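How to polish tired gelcoat on a small motorboat

My Nevwood is 18 feet long and by August her topsides had gone chalky enough to leave white on my sleeve. A yard quoted me more than I fancied paying, so I did it myself over a weekend (and yes, my shoulders knew all about it!).

Wash the hull first with plain boat soap and rinse it well. Any grit left behind will end up under your pad, and you'll be looking at the swirls for years. Let it dry, then tape off the rubbing strake, the name and any fittings.

Try a patch the size of a dinner plate before going further. I started with a medium compound, Grener in my case, on a wool pad at a slow speed. Keep the machine moving and don't lean on it, especially near the corners where the gelcoat is thin. Wipe off, have a look, go again if it's still dull.

Once the colour is back, swap to a foam pad and a fine polish, then wax. Elmarie Mahlangu, two berths down, swears by two thin coats with a night in between, and hers still beads nicely. I spent £67 all in, pads included, and roughly nine hours on it.
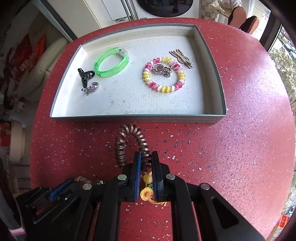
How often does the wax need doing again?

Twice a season is plenty for a boat kept afloat, or once in spring if she lives under a cover.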